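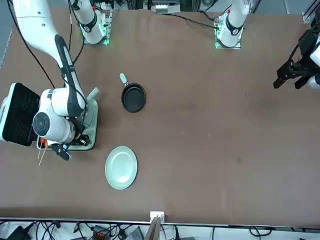
Sourdough on a School Schedule
Project report by Csenge Kerekes and Tainá Guimarães

Our question was simple: can a student with classes all day still bake a good loaf of sourdough? Most recipes assume you can stay near the bowl and fold the dough every half hour. We can't, and we really wanted bread!

Background
Sourdough rises with wild yeast and bacteria that live in a starter, a mix of flour and water you feed again and again. The colder the dough, the slower they work. That gave us our idea - let the fridge hold the dough while we were in class.

We named our starter Vörös, after the red lid on its jar. Kornél Szűcs gave us a spoonful of his own to begin with, and it was bubbling nicely by the end of the first week of October.

Method
Every loaf used the same flour and the same recipe. We made two kinds of dough:

Loaf A rose on the counter all afternoon and was baked that evening.
Loaf B got 30 minutes on the counter after mixing, went into the fridge overnight, and was baked after school the next day.

We weighed each baked loaf once it had cooled, then measured its height at the tallest point. Barnabás Bodnár and Szabolcs Bodnár tasted slices without knowing which was which and wrote down whatever came to mind. 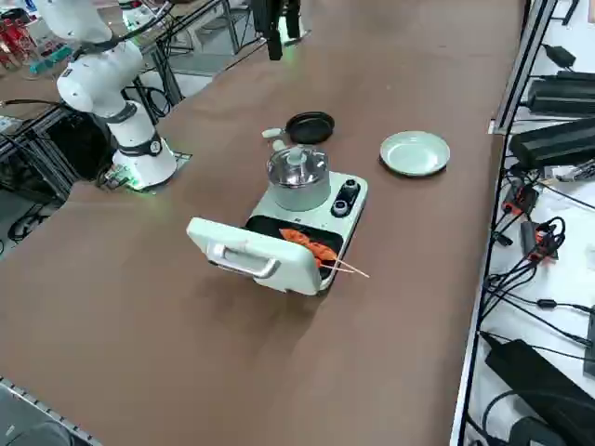
Results
We expected the fridge loaf to be flat, and our first one was. It was also gummy near the bottom, and Szabolcs wrote "like an eraser, but I'd eat it." We had put the dough away too early, before the yeast had really gotten going. So we changed the plan and gave Loaf B 2 hours on the counter first, and wow, what a difference! The best one weighed 965 grams and stood a little taller than the Loaf A from the same batch of starter.

The taste changed even more than the shape. Both tasters picked Loaf B for flavor, using words like "tangy" and "kind of like yogurt." Barnabás liked the crust on Loaf A better because it was thinner and easier to bite.

Problems
Our kitchen got colder as the month went on, so the later Loaf A doughs rose more slowly. We should have written down the room temperature from the start. Next time we would also try rye flour, and we'd like to ask a few more people to taste.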